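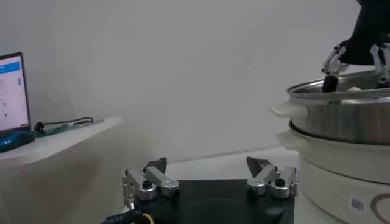

不锈钢锅身，白色底座，白色小把手，周四下午的主角。

**1/**
开个串，讲讲我最近的馒头事业！起因很简单，我搬到这边以后一直没找到合口味的馒头，超市冷冻柜里那种甜得像点心，咬下去又没嚼劲。忍到五月，终于去把电蒸锅买了，然后就一发不可收拾了……想到哪说到哪，可能会很长，先去倒杯水吧大家。

**2/**
先说锅。我以前一直用灶台上的大蒸锅，三层那种，我妈硬塞进行李箱的，盖子比我脸大两圈。好用是好用，可是一个人住，蒸两个馒头要刷三层锅，刷着刷着就不想吃馒头了。

**3/**
所以换成插电的。白底座，上面坐一个不锈钢蒸笼，笼底全是小圆孔，两边有白把手，前面一个小旋钮，没了。没有屏幕，没有预约，没有“智能杂粮模式”，我喜欢得要命。花了89块，二手的，卖家 Jolien Van Leeuwen 住得离我两站路，还顺手送了我一包干酵母（快过期了，但是能发！我试过了）。

**4/**
Jolien 拿这个锅蒸西兰花和土豆，她说从来没蒸过面食，问我馒头是不是就是“没有馅的包子”。我站在她家门口讲了十分钟馒头和包子的区别，讲到后来自己也有点糊涂。我家那边老人管有馅的也叫馒头，怎么跟一个荷兰人解释这个事情啊，救命。

**5/**
好，说面。我用的中筋粉，在 Ghasemi 买的，就是车站后面那家卖香料和大米的杂货店。他家面粉放在最里面的架子底下，要蹲下去才看得到，第一次去我绕了三圈。比超市的便宜，蒸出来颜色偏奶油黄一点，不是雪白的那种。我反正觉得这个颜色好看，有面味儿。

**6/**
有人问配方，我没有很严谨的配方啊先声明。面粉一大碗，水差不多面粉一半重，酵母一小勺，糖一小撮。天热水少放一点，天冷用温水。揉到盆光手光，手光比较难，我每次都是盆先光了我手上还糊着一层，拿干面粉搓一搓就下来了。

**7/**
揉面那段我一般放播客，放完一集差不多就揉好了。上次选错，选了一个讲古代刑罚的，揉得特别用力，那一锅反而最筋道，哈哈哈哈。

**8/**
发面要等。我不看钟，看体积，到原来的两倍左右就行，手指沾点面粉戳个洞，洞不回缩就可以开始排气了。厨房冷的话我会把面盆放进没开的烤箱里，旁边搁一杯热水。我妈的做法是放被窝里，我小时候真的和一盆面睡过午觉。

**9/**
排气千万别偷懒！！我第一锅就是嫌累，按了几下就去搓圆了，蒸出来表面坑坑洼洼，切开里面有个大洞，能塞进去一颗葡萄。我真的塞了一颗葡萄，拍给 Fatemeh 看，她回我：“你发明了葡萄馒头。”

**10/**
说到 Fatemeh Mazandarani，她是我同事，也是我现在的首席试吃官。她对馒头的评价体系跟我完全不同，我看层次、看筋道，她只看能不能蘸她自己带来的那个酸樱桃果酱。能蘸就是好馒头。目前全部合格。

**11/**
搓圆也有点讲究，我是跟楼下小卖部阿姨学的，那时候还在国内。她说收口要朝下，手掌拢着在案板上转，转到底部有个小旋涡就行了。我转了好多年还是有几个会歪，歪的我就先吃掉，毁灭证据。

**12/**
二次醒发，很多人跳过的一步。搓好以后别急着开火，盖块布让它们再胖一点，拿起来觉得轻了就能蒸。“觉得轻了”是什么感觉我真的描述不出来，就像抱起一只看着很大其实全是毛的猫。多做几次你会懂的。

**13/**
冷水上锅还是热水上锅，这个能吵一整晚。我们家群里就吵过，我姑妈坚定热水派，我妈冷水派，两个人各蒸一锅拍照让大家投票，投出来平票，那天晚上群里没人敢说话。我是冷水派，随我妈，跟技术没关系，纯粹是血缘。

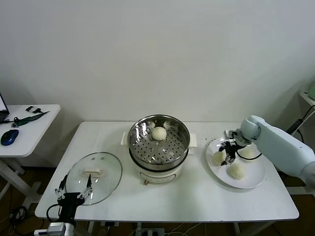 **14/**
冷水下去，旋钮一拧，就可以走开了。电的好处就在这儿，灶台那种我总疑心会烧干，隔几分钟跑去看一眼，水加少了怕糊，加多了又咕嘟咕嘟往上溅，把底下一排馒头屁股全泡湿。现在我可以坐下来回两封邮件，回完闻到面香再站起来。

**15/**
蒸好以后关火，不开盖！焖一会儿再掀！这条写给急性子的我自己看，我已经违反过很多次了。一掀开冷空气进去，馒头当着你的面瘪下去，皮皱得像在水里泡了一下午的手指头。很伤感情的。

**16/**
玻璃盖子有个毛病，会滴水。水汽在盖子里面聚成水珠，掀的时候一歪，全浇馒头头上，浇到的地方就变成一块半透明的死面皮。解决办法是掀盖的时候先平着提起来，往旁边挪开了再翻。或者蒸之前拿块薄棉布把盖子包一下，在把手上打个结，我外婆就这么弄，样子像盖子得了牙疼。

**17/**
掀下来的盖子我习惯平放在锅左边，把手朝上，盘子放右边，出锅的馒头直接往右挪。顺手得很。如果反过来，左手就老是要从热气上面跨过去，烫过一次就记住了。

**18/**
对了桌子。我没在灶台旁边蒸，搬到靠墙那张白色长方桌上了，地方宽敞，插座也近。唯一的问题是蒸汽往上走，后面那面墙是米白的，我有点担心哪天蒸出一块印子来，押金可不好退……目前往前挪了一点点，算是心理安慰。有没有懂墙漆的朋友说一声？

**19/**
旁边小桌上还堆着电脑和鼠标，所以严格来说我的厨房和办公室是同一间。开会的时候有同事问你那边什么声音，我说暖气。

**20/**
取馒头用什么？我试过筷子，会戳出两个眼；试过手，勇敢但不聪明；最后用的是硅胶头的食物夹，Ovalar 的，夹的时候轻一点，夹腰，别夹头顶。还有人用勺子从底下铲，也行，就是蒸笼底全是小孔，铲的时候会卡一下，哐啷一声。

**21/**
防粘！问的人最多的！油纸、笼布、胡萝卜片、白菜叶、直接刷油，我全试过。刷油最省事，薄薄一层就够，多了馒头底会发黄发腻。白菜叶最香，吃完馒头底下那片叶子也能吃掉，零浪费。胡萝卜片看着可爱，可是馒头会带一个橙色的圆屁股。

**22/**
要是已经粘上了别硬扯。关火之后让它凉一凉，边上松一圈再慢慢转下来。硬扯的下场是馒头拿走了，皮留在笼底，每个小孔里都塞着一点面，刷起来要用牙签一个一个捅。我捅过，Altum 那盒32根的木牙签，捅到后来我开始思考人生。

**23/**
后来学乖了，笼子拿下来直接泡温水，泡到晚上，面自己就软了，刷子一过就干净。千万别等它干在上面。

**24/**
吃法汇报：
- 第一天：空口。刚出锅的什么都不用配
- 第二天：切片煎，蘸鸡蛋液，边上要焦
- 第三天：掰碎了下汤里，西红柿鸡蛋汤最好
- Fatemeh 版：酸樱桃果酱，厚厚一层，她坚持这是正餐

**25/**
我自己最爱的还是夹腐乳。掰开，趁热抹，红的那种，再夹两片黄瓜。有次带去公司当午饭，Jolien 的朋友刚好在（城市好小），问这是什么奶酪，我说大豆奶酪，也不算骗人吧？他又要了半个。

**26/**
冷冻的办法：凉透了再装袋，一定一定要凉透，不然袋子里全是冰碴。一个个先分开冻硬，再合到一个袋子里，就不会粘成一座山。吃之前不用解冻，直接上锅蒸10分钟，和新鲜的差得真不多。微波炉也能热，旁边放半杯水，可是凉了以后硬得能敲核桃，得赶紧吃。

**27/**
评论区有人问为什么不直接买个面包机。我有想过！看了 Indell 的一款，99块，下单页面都打开了，然后想到厨房台面上还剩多大地方，又默默关掉。揉面这活我其实不讨厌，上班一整天对着屏幕，回来对着一个面团又摔又按，比瑜伽便宜。

**28/**
失败合集也交代一下，免得显得我很会：
- 忘放酵母，蒸出一锅石头
- 放了酵母但水太烫，等于没放，又一锅石头
- 发过头，酸的，拿碱去救，救成了黄的
- 忘了加水就拧开关，幸好人还在旁边，锅没事，我吓得坐在地上

**29/**
最后那条请大家引以为戒，我现在在墙上贴了张便利贴，就两个字：**加水**。客人来了都会问，有一位真的以为是提醒她多喝水，很感动。

**30/**
桌面上永远有渣，擦完一遍转身又有。馒头这种东西看着那么光滑，到底从哪里掉的渣，我想不通。

**31/**
下一步想做花卷，葱花和椒盐的。我妈发来一段语音教我怎么拧，“你就那么一拉，一转，一塞”，听了五遍，毫无画面。有没有人有慢动作教程，求发我，手残友好的那种！

**32/**
也有朋友点单红糖的，我记着了。红糖的难点是糖会流出来，流到底下的水里，整锅水变成糖水，洗是好洗，就是心疼糖。可能要掺点干面粉一起揉进去，周末试试看，翻车了也会来报。

**33/**
好了水开了，我先去看锅，评论晚点回。问面粉牌子的那位：袋子我扔了，明天去 Ghasemi 蹲下来帮你看。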